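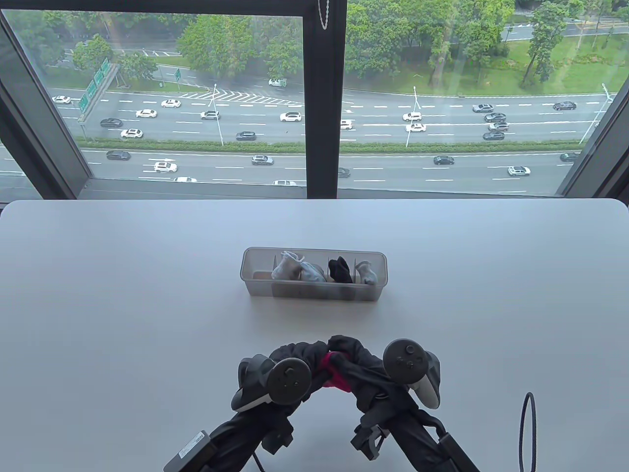
*View from the sorting table, hedge and all.*

**tamara_sirko** wrote:

So I've gone over to a big white table by the window for socks, and I'm never going back to doing them on the bed. I can see every color, nothing slides down behind a pillow, and there's traffic to stare at when I get bored (I get bored fast, it's socks). I've got one of those long frosted plastic boxes with the dividers and I'm trying to settle on a system before I buy more of them for the dresser.

My question for you all: one sock per slot, or a pair per slot? And do you roll or fold? I keep switching halfway through and then the whole box looks like two different people did it.

---

**drawerful** wrote:

Pair per slot, always! If you put singles in there you've built yourself a very tidy way of losing socks. I fold mine in thirds and stand them up on the fold. My Fevier drawer is 20 inches wide and it all fits with room left over for tights.

---

**mahfuz_bandara** wrote:

Going to disagree with drawerful. Singles are fine while you're sorting. I drop the first one of each color in a slot and leave it there, and when its partner shows up I pull it out and marry them. The box is for sorting. The drawer is for storing. People mix those up and then complain the slots are too small.

Also please don't roll the cuffs over each other, it stretches them out. I'll die on this hill.

---

**tamara_sirko** wrote:

OK the sorting box idea is kind of great?? I've been treating it like it had to be perfect the second something went in. 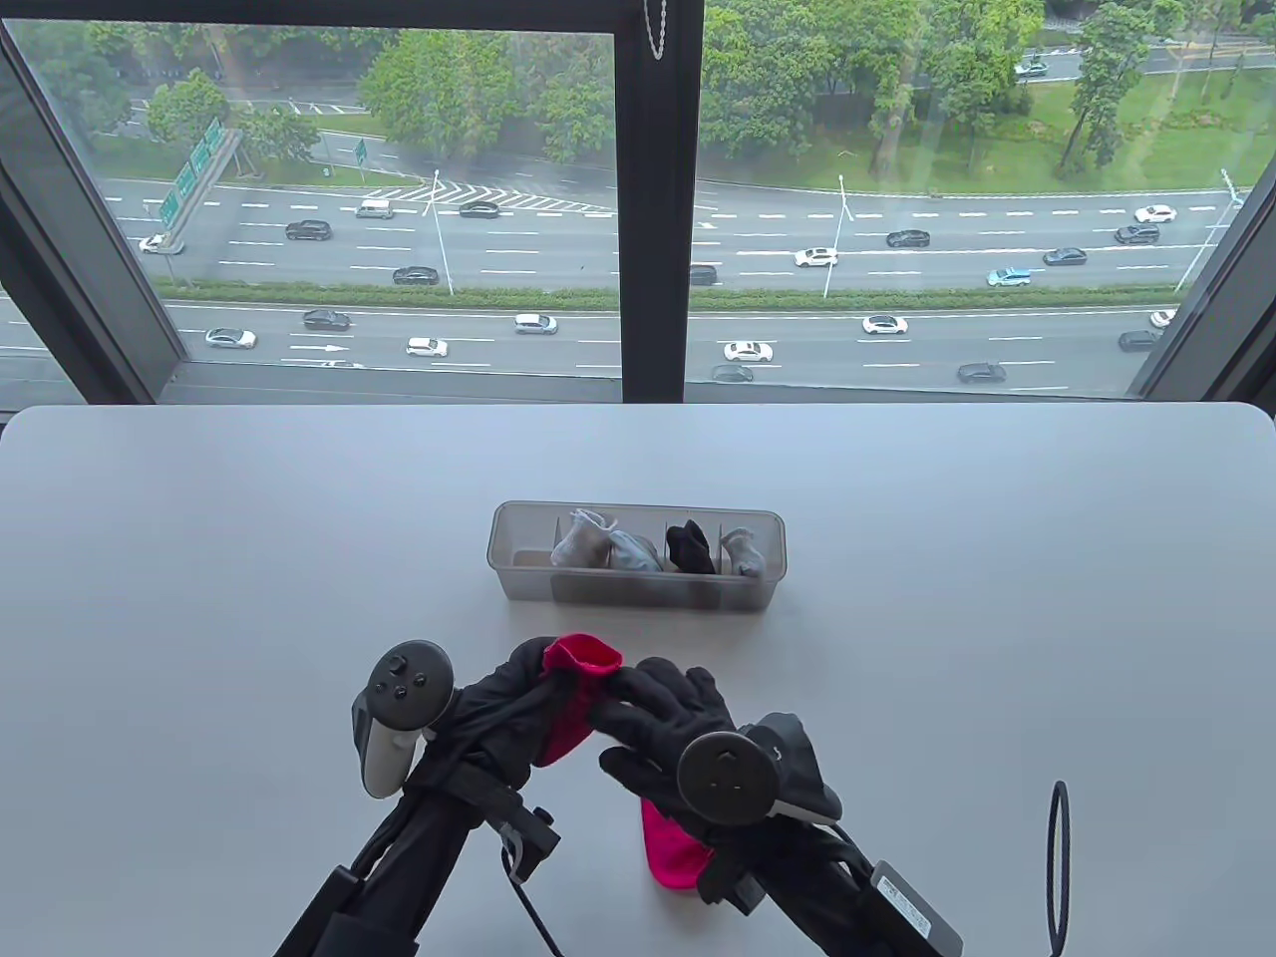 *Bright pink next, grays and whites and a black one in the box already.*

You can probably tell I'm not consistent. Some are tucked in, the black one is standing up on its own. I do like how the standing one looks, but the thin ones just flop over on me.

---

**nesmont_annie** wrote:

Thin ones flop because there's too much slot for them. Put two pairs in together or move the divider, if yours move. Mine are from Skurnenero and the dividers are molded in, so I stuck a rolled washcloth in the last one to take up the slack. Looks silly, works fine.

I'd keep that pink one at one end, by the way. Bright colors on one end, boring ones on the other, and you can grab a pair half asleep.

---

**drawerful** wrote:

@mahfuz_bandara I've been rolling cuffs over since I was a kid and my socks are fine. They get holes in the heel long before the cuff goes. When did you last throw out a sock for a bad cuff?

---

**mahfuz_bandara** wrote:

August. Two pairs. I was annoyed for a week.

---

**drawerful** wrote:

lol fair enough

---

**tamara_sirko** wrote:

Tried starting with the box clear and everything spread out around it, light blues and reds and the whites with the gray cuffs.
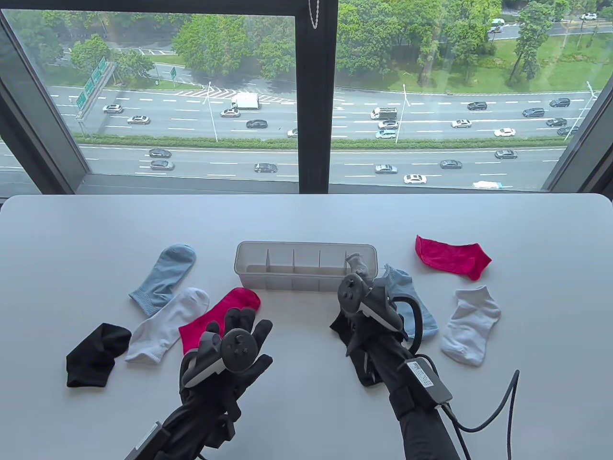

I think my mistake all along was grabbing from a heap. If they're laid out flat first, I match by eye and hardly need to pick anything up twice. The whites are still the worst. Gray cuff, no cuff stripe, slightly longer gray cuff that I swear came from a different pack — they all pass for each other until you hold them side by side.

Takes up a lot of table, though. If you're working on top of a washer this isn't going to help you much.

---

**nesmont_annie** wrote:

For whites I put a stitch of colored thread inside the toe, one color per pack. Blue for the Bouchard ones, green for the cheap ones. Took me an evening in front of the TV and I haven't had a mixed pair since.

---

**mahfuz_bandara** wrote:

Or buy 20 identical white pairs and throw the rest out. No matching, no thread, no laying out.

---

**nesmont_annie** wrote:

Some of us have ankles AND knees to cover, Mahfuz. One kind of white sock doesn't do it in my house.

---

**tamara_sirko** wrote:

I'm not sewing anything, sorry Annie, but I might steal the colors-at-one-end thing. Going with pairs folded in thirds for the drawer, singles allowed in the box while I sort. Does anyone know if the frosted ones scratch up over time? I'd get two more, but not if they go cloudy and gross.

---

**drawerful** wrote:

Mine are scuffed on the bottom from sliding in and out. Felt dots fixed it. You can't see it with socks in there anyway.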